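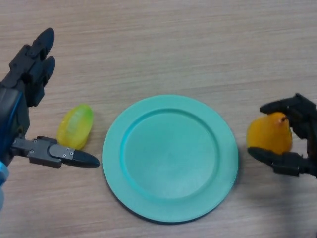

넓은 테를 두른 청록색 접시와 연두빛 장난감 과일.

1월호 | 글 파비트라 아차리

장난감 식기를 고를 때 부모들은 대개 색부터 본다. 그러나 쓰임을 가르는 것은 치수와 표면이다. 플란컴 놀이용품 연구실의 테레즈 고티에는 접시를 평가할 때 테의 폭과 안쪽 홈의 깊이를 먼저 잰다. 홈이 얕으면 아이가 손끝을 밀어 넣기 쉽고, 테가 넓으면 한쪽을 눌러도 내용물이 쉽게 넘지 않는다. 연구실이 이번에 비교한 접시는 13종이며, 홈 깊이는 대체로 약 11밀리미터였다. 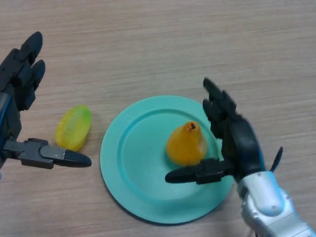
모형 과일의 재질은 크게 불투명 성형품과 반투명 성형품으로 나뉜다. 불투명 제품은 윤곽과 색만으로 종류가 구분된다. 청록색 접시 가운데 놓인 주황빛 도는 노란 배가 그런 경우로, 위가 좁고 아래가 불룩한 몸통에 짙은 갈색 꼭지가 짧게 달려 있다. 접시 왼쪽의 연두빛 조각은 빛이 비쳐 보이고 가장자리에 골이 있으나, 어느 과일인지는 단정하기 어렵다. 고티에는 이름 맞히기에는 앞의 것을, 색과 빛을 살피는 놀이에는 뒤의 것을 권한다.

세척 기준은 같다. 미지근한 물에 중성세제를 풀어 닦고, 골이 있는 면은 부드러운 솔로 문지른다. 꼭지처럼 돌출된 부분은 3개월마다 당겨 보아 흔들림을 확인한다. 접시는 포개기 전에 테 밑면의 물기까지 닦아 둔다.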